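Unit 5 - Recording and Releasing Heavy Music on a Small Budget
Handout, updated Nov 24, 2020

Read before the session. Bring the session sheet you started in September.
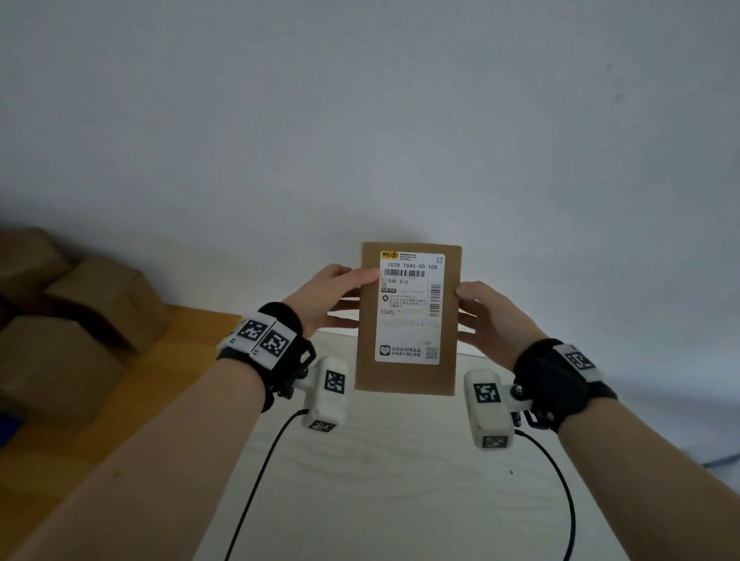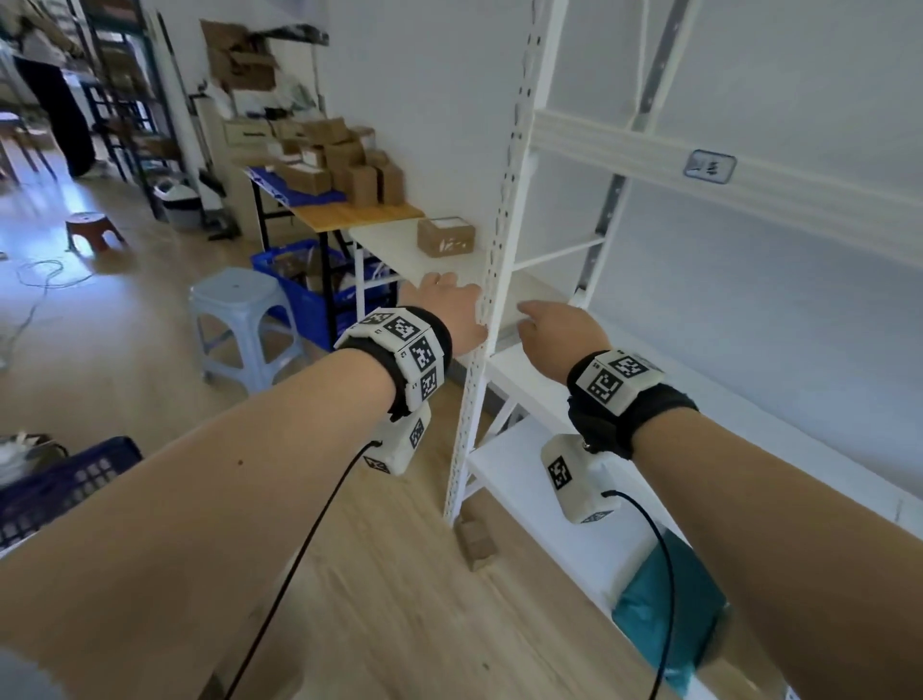
Department of Music Technology, Popular Music Pathway

5.1 Drums
Fast kick parts lose definition when the low end is left alone. Cut the kick by a few dB at 300 Hz and add a narrow boost near the beater click, at 3,000 Hz. Check the phase of the overheads against the snare before using any EQ.

5.2 Guitars
Record each rhythm part twice and pan the takes hard left and right. Use less gain than you would on stage - doubled takes add up. Low tunings need heavier strings and a fresh intonation check.

5.3 Vocals
Screamed vocals have a small dynamic range but strong peaks. Compress in two light stages. Keep takes short.

5.4 Case study
Compare two releases. Gukent's "Melis" has 13 tracks and was recorded live in one room. Arurent's "Figueiredo" was built from separate takes to a click. For each, note:
- where the bass sits against the kick
- how much room sound is on the snare
- any audible edits in the fast sections

5.5 Reading
Course reader, page 69 onward. Skip the part on tape alignment.

Hand in the case study notes with the session sheet.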